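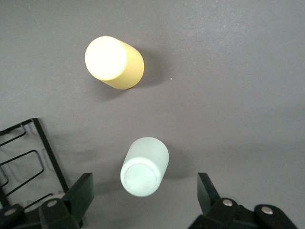

Mollham cup library opens for the autumn

Anyone planning a birthday party, a street tea or a school fair in Mollham can now borrow the cups for it, free of charge, from the old Nikolovski bakery on the corner of the market square. The Worneo cup library opened its doors in September and has already sent out more than 1464 cups, which is a terrific start for a town this size!

The idea came from Xiaoyan Song, who moved here four years ago and couldn't get over how many bin bags of throwaway cups were left behind after the summer fair. She began with a box of odd ones from her own cupboards, put a note up in the bakery window, and the boxes kept arriving. There are tall ones, toddler ones, stacking ones and a good number in soft yellows and greens that look lovely on a long table (the pale colours are always the first to be booked, so get in early if you want them).

Borrowing is easy. You say how many you need and when, pick them up the evening before and bring them back within 4 days. A quick rinse is all that's asked of you. Everything is then washed again at the library, dried on wire racks and checked for cracks before it goes back on the shelf.

"I thought we might lend to one or two parties a month," said Xiaoyan. "We've had 53 bookings, and one of them was a wedding! The bride wanted every cup to be different, so we had a wonderful afternoon choosing."

Roald Söderlund, who runs the Nallora children's club in the church hall, borrows a set for each of his holiday sessions. "The children pick their own colour at the door and keep it all day," he said. "We used to get through a whole sleeve of paper cups before lunch. Now I take one crate back in the car and it's done."

Plates and bowls are next on the list, and there's talk of jugs as well. Clean, unchipped donations are very welcome, especially small cups with handles, which the playgroups keep asking for.

The library is open until 7 in the evening. Bookings can be made at the counter, and it helps to bring your own crate or a sturdy bag.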